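Playtest Participants Wanted: Tulley, Closed Technical Test | Dremport

Dremport is looking for players to take part in a closed technical test of Tulley, our cooperative salvage game for PC and console. The test runs from September at our Lollton office, with remote places for players whose hardware meets the specification further down this page.

Tulley is set in 2032 on a flooded industrial estate. Players sort, carry and trade recovered goods in teams of up to 8. The test build contains 3 maps and the first version of our netcode. We are measuring connection stability, frame times and save behaviour. Story content has been removed from this build.
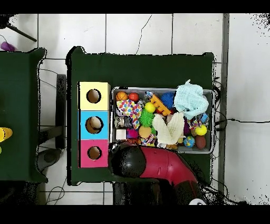
Do I need to have played a Dremport game before?

Previous experience is not required. We take a mix of new and returning players, and the application form asks which group you belong to so that sessions can be balanced.

What the test involves

Each participant attends 2 sessions. The first covers installation, controller set-up and a guided match. The second is unguided play with logging switched on. A written survey follows each session and must be returned before the next one starts. Remote participants will be asked to upload their log folder at the end of play. Instructions come with the build.

Sessions at Lollton use our own machines. You may bring your own controller or headset, provided it connects by USB. Wireless devices cannot be used in the test room.
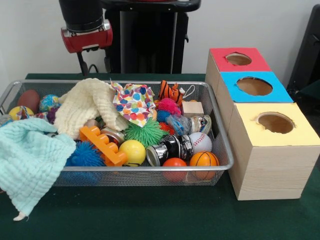
Remote participants need a wired internet connection, a 64-bit operating system and enough free disk space for two copies of the build, as the patcher keeps the old version until the new one has been checked. Console places are limited to players who already have a developer-approved test account through Kamath, our testing partner.

Who can apply

Applicants must be 18 or over and able to read and write English. Anyone employed by another games studio or publisher is not eligible. All participants sign a confidentiality agreement. Streaming, screenshots and recording are not permitted at any stage.

Payment

Participants are paid per completed session, by bank transfer. Travel to Lollton is refunded on receipt of tickets. Remote participants are paid once their logs have been received.

How to apply

Complete the form on the Playtests page and attach a system report if you are applying for a remote place. Applications without a report will be treated as applications for Lollton. Kamath handles scheduling and will contact successful applicants by email.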